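Trinoro Handling Guidelines – Gallery: Household Clearing Tasks

This gallery goes with section 2 of the Trinoro guidelines for hand-held gripper work in homes. It covers the clearing of tables, counters and low shelves. The full text, with the sign-off sheet, is kept at the Ketetport office and can be requested at the front desk.

The section was revised in October after a review of 689 recorded clearing tasks from the Chang and Diddale sites. Most of the changes concern thin packaging, which the earlier edition treated as a single class together with paper. The two are now separate. Paper keeps its shape once folded. Foil-lined film springs back, and an operator who releases early will often see it miss the container.

Points carried over from the previous edition:

Both operators agree on the order of pick-up before the first grasp. The default order is loose wrappers and packets, then food scraps, then cartons and bottles, then dishes.

The receiving container stands on a stable surface within reach and is not moved during a task. A container on the floor is acceptable if no one has to step over it.

Pads are wiped after every task involving food and checked for tears at the start of each shift. A pad with a cut longer than one ridge is replaced.

Points new in this edition:

Film and foil are held at the lower end, with the open side of the package up. The grasp is kept until the item is over the container – the fingers then open fully, in one movement.

Open cartons are treated as full until checked, whatever position they are found in.

Items over 200 grams are taken with two grippers or left for the end of the task.

Tablecloths stay in place. If the cloth shifts, the operator stops and straightens it by hand before going on.

The weight limit does not apply to bench trials, which follow section 4. 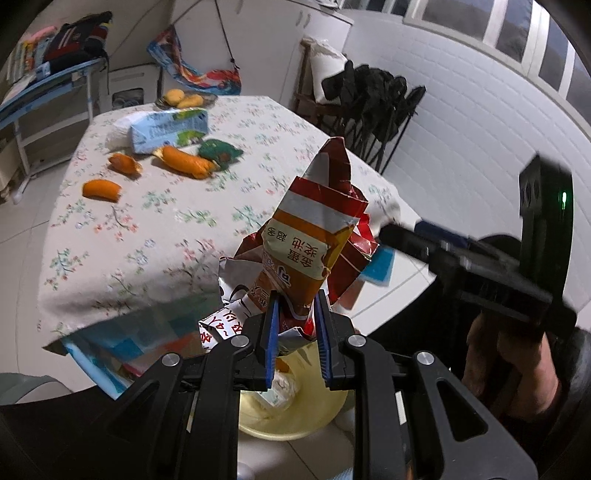

Snack wrapper pinched between ridged pads, yellow bowl below. Class: film and foil.

Tasks that depart from the default order are still valid if the change is noted on the task sheet. Use code 315 for a change agreed beforehand. Comments on this section are collected at Ketetport until the next revision – please quote the paragraph number.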